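About Grasden

Most "about us" pages tell you a company is passionate. We sell cable hooks and bench fittings, and we doubt anyone has ever been passionate about a cable hook.
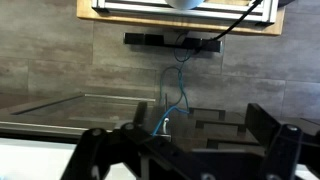

Grasden began when Aníbal Usuga got tired of "cable management systems" that came with 15 parts and a booklet. A blue cable looped over a plain metal hook does most of what those kits promise. Not everything — it can still tangle, and we won't tell you otherwise.

We started with 2 products and now list 118, which is probably too many. Aníbal would cut half of them tomorrow. The Fadlow hook on its base plate would stay, and so would the Solanki tray. The Zillbridge shelf bracket is still being argued over.

Our workshop has 3 benches, and new fittings spend a few months on one of them before we put a price on them. Plenty never get one. We don't give out awards, we don't have a mission statement, and we're suspicious of the word "solution."

If you want to know whether something will fit your bench, send us the measurements. We may well say no. Mail gets answered before noon, except in June, when we close for stocktaking.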